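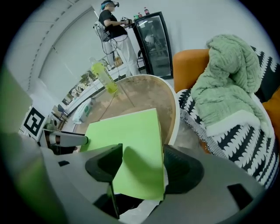 A light green board held upright.

Elderflower drying: notes for members

Pick flower heads in the morning once the dew has gone, and leave any that have started to brown. Shake each head to drop insects. Do not wash them, as the pollen carries most of the flavor.

Strip the flowers from the stems with a fork. Green stems and leaves are mildly toxic and should go on the compost. Spread the flowers one layer deep on paper and dry at 95 degrees with the door ajar. Flowers from the Geltitz hedge took longer last June than those from Drirkbridge, which grow in full sun.

The Esmont drying room took in 3,478 grams of fresh flowers last season and put out 339 grams dried. Stock is ready to jar when it crumbles between the fingers. Fill jars to the top, label with place and month, and store in the dark. Use within a year.

Jars with screw lids are at the front desk, 60 to a box. Members who want drying room space in June should give Heike Baumgart their expected fresh weight by the end of May.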